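Cleaning a Small Bathroom Floor and Mat

By Eleri Morgan
Posted 7/29/21

Clear the floor before you start. Scale, trash can, spare rolls, mat — all of it goes out in the hall. Working around things takes longer and leaves a dull ring wherever something stood.

Sweep or vacuum first, dry. Hair sticks to a wet floor and you will be chasing it with the mop. Speckled floors hide dirt well, so turn on the overhead light and look across the floor from the doorway.

Take the mat outside and shake it hard. If it has a fringe, comb the fringe out with your fingers before washing. Wash it alone or with old towels, cool water, no softener. Ours goes in every 11 days or so, more often in March when the yard is mud.

For spots between washes, use a metal bowl and a scrub brush. Put in a squirt of dish soap and a little warm water, dip just the tips of the bristles, and work from the outside of the spot in. Blot with a dry towel. Leave the mat over the side of the tub for 60 minutes.

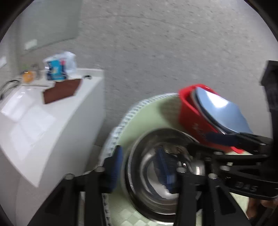 Can the same brush be used on the toilet base?
Keep a separate one for that. Bleddyn Jarman marks his with a band of tape on the handle, and a different color brush works just as well.

Rinse the bowl and brush when you finish and stand the brush up to dry. Put the mat back last, once the floor is dry underneath.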